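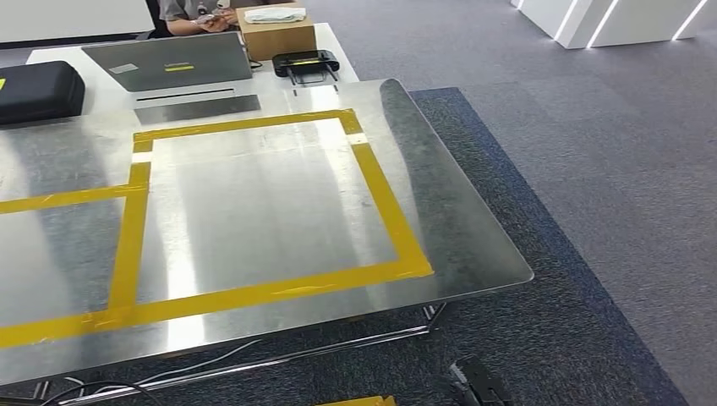
Yellow tape marks out a square on a stainless-steel tabletop.

Shared kitchen for small food makers to open in Plekham

A shared commercial kitchen will open in Plekham in September, giving small food businesses a place to cook, pack and store their goods without the cost of fitting out premises of their own.

Plekham Food Works takes up the ground floor of the former Vasiliauskas bakery on Mill Lane, which closed when the family retired. The building has been leased by Brurbridge Enterprise, a not-for-profit company that already lets workshops and market stalls in the neighbouring town of Brurbridge.

The kitchen will have six cooking bays, a cold room, a dry store and a separate packing area. Bays can be booked by the half day or by the month, and the first sessions start at 5 am so that bakers can supply shops before opening time. Gas, water, cleaning materials and waste collection are included in the hire charge.

Brurbridge Enterprise asked local food makers last year what was holding them back. Of the 97 who replied, 62 said they could not take on larger orders from a home kitchen. Many also said that they had nowhere to keep chilled stock.

Noman Marwat, project manager at Brurbridge Enterprise, said: "People were turning down work because they had one domestic oven and a fridge full of the family's shopping. We wanted a kitchen they could book for a morning and walk away from at lunchtime. The bakery already had the drains and the loading door, so it made sense to use it."

Among the first to sign up is Irkovik, which makes pickles and fermented vegetables for farm shops. Its owner, Maricel Dizon, has taken a monthly booking.

"I have been making everything in batches of 20 jars, and then I have to stop and clear up before the children come home," she said. "Here I can do a week's work in two mornings — and a van can pull up at the door."

All users must hold a current food hygiene certificate, have their own product insurance and be registered as a food business before their first session. An induction covering the equipment, allergens and cleaning is free and must be completed by everyone who will work in the kitchen.

Bookings open next month. Anyone interested can ask for a price list and a visit at the Brurbridge Enterprise office in Market Street, Brurbridge.

ENDS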